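How to Unpack a Delivery of Small Fragile Things (and Keep Them Safe Afterward)

Posted July 2021 in Studio & Storage

I love unpacking day! A box arrives, you fold the flaps back, and there's all that crinkly wrapping with something good inside. I've unpacked up to 600 small items in a season for our sewing and display studio, and I still get a little thrill. I've also chipped a few things by being in a hurry, so these are the steps I follow now. You need a clear table, the delivery box and one see-through bin with an open top.
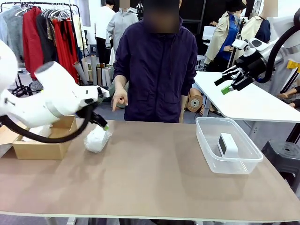
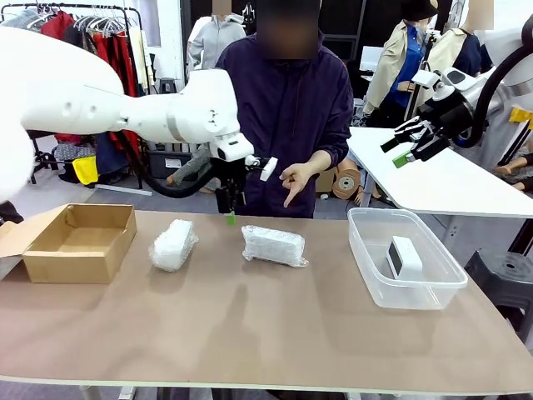

Open box on the left, clear bin on the right, wrapped pieces in between.

Step 1. Set up the table first

Give yourself more room than you think you need. Box on one side, bin on the other, and a good stretch of bare tabletop between them. If you're left-handed, try it the other way around and see what feels natural. Wipe the table down before anything lands on it – one stray pin can scratch a glossy surface, and in a room full of clothes there is always a stray pin.

Step 2. Take out one piece at a time

Reach in with your whole hand and lift from underneath. Don't pull on a loose end of the wrap, however tempting it looks. Lay each piece down flat, well away from the table's edge. Small things love to hide in the bottom of the box, so feel around under the packing material before you decide it's empty.

Step 3. Find the tape before you cut

Turn the package over until you see where the wrap ends. Most of the time you can peel the tape back with a fingernail and unroll the whole thing in one go (so satisfying!). If you do have to cut, use round-tipped scissors and slide them along the tape, with the blades pointing away from the item.

Step 4. Check it, then put it in the bin

Look at the corners and the front face, then check it against the packing slip. Our last Pirico order ran to 191 pieces, and I only caught a mix-up with the Prata parcel by ticking them off as I went. Stand boxy items upright with their faces toward you, starting at the back of the bin. Tall things behind, short things in front, and you'll be able to read the whole bin at a glance.

Step 5. Save the wrap

Smooth out the good sheets, roll them up and stash them. Dzintra Kļaviņa taught me to keep the rolls standing on end in a spare carton, and 100 sheets take up hardly any space that way. Popped or torn pieces can still fill gaps when you mail something out.

Step 6. Label the bin

Yes, even a clear one! I write the supplier and the month on masking tape and stick it on the short side, so my June bin says "Skirnix, June." When the bin is full, put the lid on and start another.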